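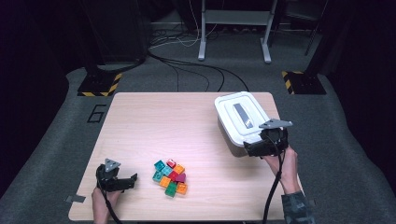 Toy blocks and a lidded storage box on a light wooden tabletop.

A toy block box is a lidded container in which a household or playroom keeps its small building blocks between one afternoon's play and the next. The usual sort is plastic, white or clear, with a lid that fits closely and very often a handle set into the top, so that even a fairly small child can carry the whole collection over to the table and, with a little coaxing, back again.

Blocks are generally tipped out in one go and put away a few at a time, and many families happily make a game of the second part, sorting by color as they go. Larger sets, such as the 217-piece Catby, may need a second box.

See also: Toy chest; Building blocks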